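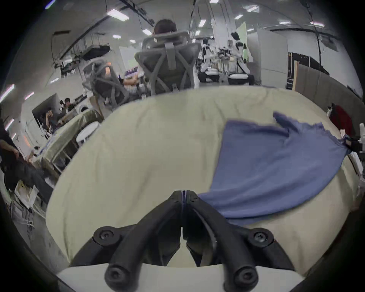 Margaritis Linen Laundry: frequently asked questions

Last updated Sun 23 September

These are the questions we get most often at the Porkbridge counter and by email. If yours is missing, ring the office and ask for extension 964.

What do you wash?

Sheets, duvet covers, pillowcases, towels, tablecloths, napkins and tea towels. We also take loose covers if they have a care label. We do not wash duvets, pillows, rugs, curtains with linings, or clothes of any kind.

Where can I drop off and collect?

There are two counters, one in Porkbridge and one in Groltgate. All the washing is done at Porkbridge. You can drop off at one and collect from the other, but say so when you hand the bag over, as the label has to be printed for the right van. Dilness is collection by van only – we gave up the shop there when the lease ran out.

How long does it take?

Four working days from the day after you drop off. Anything handed in after the afternoon van has left Groltgate is counted as the next day's. Items that need stain treatment can take longer and we will text you if so.

Do you do same-day?

No.

How should I pack things?

Use any bag that closes. Please keep table linen and bed linen in separate bags. They go through different machines and sorting them at our end adds to the bill. Check pockets in laundry bags and look inside duvet covers. Socks and small toys come out of duvet covers all the time, and we put them in a clear bag with your order.

Should I treat stains before I bring something in?

Usually it is better to leave them alone. Shop stain removers can fix some marks in place, and bleach pens take the colour out of cream and beige cloth. If you have already used something, write the name of it on the ticket. Scrape off candle wax if it comes away easily, otherwise leave that too.

Will you get every stain out?

No laundry can promise that. Tea, red wine and grass mostly go if they are fresh. Old oil marks on cotton often leave a faint shadow, and rust marks need a separate treatment that we charge for. We will not start a paid treatment without asking you first.

What temperature do you wash at?

White cotton sheets and towels are washed hot, up to 90 degrees if the label allows. Coloured cotton and anything mixed with polyester is washed at 40. Linen tablecloths go at 60 unless you ask for less. We follow the label where there is one. Where the label has been cut out we treat the item as delicate.

Will my linen shrink?

New pure cotton and pure linen can shrink a little in the first few washes. This is the cloth settling and we do not pay out for it. If an item shrinks after we have gone above the temperature on the label, we will replace it or pay its current value.

Do you iron fitted sheets?

We press them through the roller with the corners tucked in, then fold them. The middle comes out flat, the elastic edges do not. Hand ironing of the edges can be added but few people find it worth the money once the sheet is on the bed. A sheet with a seam down the centre may keep a slight ridge along it after pressing.

Can coloured and pale things go in the same order?

Yes, in the same order, but we split them before washing. Dark blue and red items are washed apart from pale sheets for at least their first few visits to us. If you know something runs, pin a note to it.
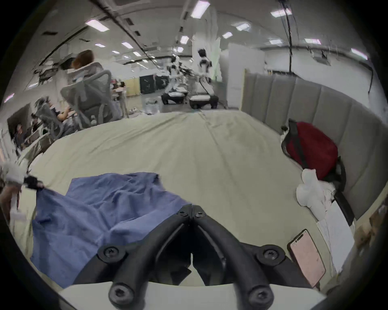

A customer in Dilness writes: I washed a new navy pillowcase at home with my cream sheets and the whole lot came out grey-blue. Can you do anything, or is it time for new ones? I have not dried them yet.

Our reply: Keep them damp and bring them in as soon as you can. Loose dye often lifts out if the cloth has not been through a hot dryer. We soak the items overnight in a colour run treatment and then wash them as normal. It is charged per item and works best on plain cotton. On polyester blends the result is patchy. If there is no change after the first soak we stop there and charge for the one soak only.

Do you serve holiday lets and guest houses?

Yes. Over the summer more than half of our work is for lets, and in a busy week we press 3,000 pieces. Trade customers get a fixed collection day and a monthly bill. There is no contract, but we ask for two weeks' notice if you want to stop. We are taking on new trade customers again from October.

Do you hire out linen?

Only tablecloths and napkins, in white or ivory. Book as early as you can for weekend dates. Return them unwashed and shaken out. Burns, cuts and ink are charged at the cost of the cloth.

What if something goes missing?

Every item is tagged when the bag is opened and checked again when the order is folded. If the count on your ticket does not match what you get back, tell us within a week and bring the ticket. Most missing items turn up in another order, usually pillowcases. If we cannot find yours we pay its current value, less any minimum charge you still owe.

How do I pay?

By card or cash when you collect. Van customers pay by card link, sent by text on the morning of delivery. We do not take cheques.

Do you keep orders that are not collected?

We keep them for 90 days and send two reminders by text. After that, usable linen is given away and the rest goes for rags. If you are going to be away, ring us and we will put a note on the order.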